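Review: Enex Grant Ledger, version 2
Reviewed by Sulastri Chin, 5/15/22

Enex Grant Ledger is a desktop program for small aid groups that report to more than one funder. I tested it on the books of the Cesstead water point project, which has 14 community wells and two funding partners with different report formats.

Setup took one afternoon. Each expense gets a funder code, a site code and a budget line. Split costs are handled well: a pump repair can be charged to both partners by percentage, and the receipt is stored once. 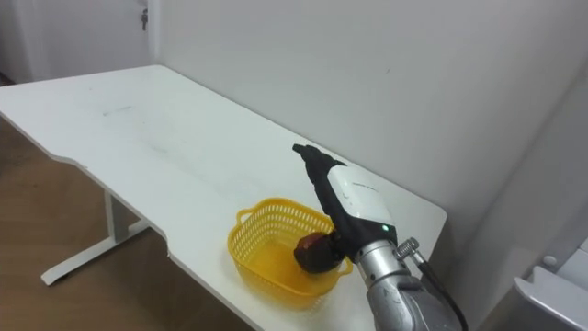

Exchange rates are weaker. The program applies one rate per month, so a transfer of 3,000 dollars received in two parts had to be corrected by hand. Siv Vik, who keeps the field accounts, entered the difference as a bank fee. The audit log recorded the change correctly.

Reports export to spreadsheet or PDF. Column headings can be renamed but not reordered. Offline entry worked at all sites, and syncing produced no duplicate records.

Recommended for groups that work in a single currency. Others should wait for the rate update planned for November.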